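The Long Way Down Cerkatura Road

There is a stretch of road on the east side of Plinville that I have driven, walked, biked and once (in my defense, I was nineteen) roller-skated, and until this past June I don't believe I had ever really looked at it. You know how it is with the streets you use every day. They stop being places and turn into the bit between your front door and the bread.

What changed my mind was a pothole. I was walking home with a bag of peaches, a little before 8 in the evening, and I stepped around it without thinking, the way everyone in the neighborhood does, and it struck me that my feet knew that road far better than my head did. So I turned back and walked the whole length again, slowly, peaches and all.

Cerkatura Road was built wide. The story I grew up with is that the town expected a great deal of traffic from the Cliltorham side, trucks mostly, and laid down enough asphalt for a future that took its time arriving. My grandmother thought it was a terrible waste. My father thought it was the best place in the county to learn to drive, and he taught all four of us there in a tired old Saab with a passenger door you had to open from the inside. I still can't pass the long curb without hearing him say, very quietly, "Brake, sweetheart. Brake. Brake!"

A road that wide and that old collects a history on its surface. Somebody digs for a pipe and leaves a square of new pavement behind. A winter opens a crack, a summer fills it with grit. After seven years or so of this you have something closer to a quilt than a street, and I have grown very fond of it, even the stains, even the low places where the rain likes to sit.

Then there are the edges, which I think are what make people slow down. The big round building with its dark sides and pale ribs still looks to me like something that rolled in from a much larger city and decided to stay. Next to it everything else keeps its head down: a low pale wall, a flat roof, a strip of green along the curb. And then the tree! I have asked everybody I know what kind it is and been given a different answer each time, always with total confidence. It was full grown when my parents moved here, and one neighbor swears it is 80 years old, though he has been saying so since I was in grade school.

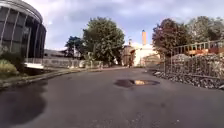
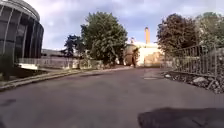
Cerkatura Road, looking toward the trees.

Fouad Mahasneh told me he would leave the road exactly as it is, potholes included, because a smooth one would only make people drive faster, and that if the town ever has money to spend there he would like it to go toward a bench on the grass side, facing west, where a person could sit down with a peach.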